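Folding demos: do you keep the ones where the first grasp misses?

Last updated June 18, 2026

iddrisu_q
We are recording teleop demos for a shirt folding policy. One arm, wrist camera plus a fixed one overhead, shirts dropped crumpled on the table before each run.
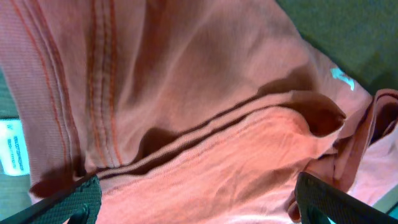 So far we have 745 episodes. In 129 of them the operator closes on the cloth, gets nothing or gets two layers, opens again and has another go. My plan was to drop those and train on the clean ones. A colleague wants them left in. What do other people do?

Iddrisu Quaye

caken
Leave them in. If you only show it clean grasps it never sees what to do after a bad one. We trained on clean runs only for a towel task and the arm would miss, lift an empty gripper and carry on with the fold in mid air.

wristcam_pete
I'd disagree with that as a blanket rule. Depends on the operator. Some people recover well, some people poke at the cloth for a long time, and the policy learns the poking. Ours did. It hovered over the collar opening and closed again and again.

iddrisu_q
Some of ours are like that. One operator in particular was new in the first week and you can tell which runs are his by the length.

trevum
Then cut on length. We threw out anything over 40 seconds before the first successful lift and kept the rest, misses included. Crude but it took an afternoon.

wristcam_pete
Length isn't the same as quality though. A slow careful operator gets thrown out and a quick sloppy one stays.

trevum
True. It was still better than what we had before.

Nonano
Separate question, how are you resetting the shirt? With ribbed or jersey knits I found the reset mattered more than which runs we kept. If the same person drops it from the same height each time you get much the same heap. We had people pick it up by a random point, shake it and let go.

iddrisu_q
Operator picks it up and drops it. No rule about where they hold it. I'll look at the overhead video and see how alike the starting heaps are.

Nonano
Worth doing. Also swap the shirts over. Seams and plackets are easy for the wrist camera to latch on to, and if every shirt has one in the same place the policy leans on it. Ours fell apart on plain T-shirts.

iddrisu_q
We have 4 shirts in rotation. Sounds like not enough.

caken
Not enough in my view. Charity shop, buy a bag of them.

acheampong
On the original question, there's a middle way. Keep the missed grasps but mark the time of the miss and the time the recovery starts. At training you mask out the actions leading into the miss and keep the ones after it. The policy sees the bad state and the fix, and isn't taught to make the mistake.

wristcam_pete
That I would agree with. Who does the marking?

acheampong
Operator presses a pedal when they know they've missed. It's late by around half a second so we shift it back. Old episodes we did by hand.

iddrisu_q
Doing 129 by hand is fine, that's a couple of days. I'll train one with everything, one with clean only and one with the masking, and post the results in July. Pedal is a good idea for the new ones, we have a spare in the cupboard.

caken
Please use the same test shirts for all three.

iddrisu_q
Will do.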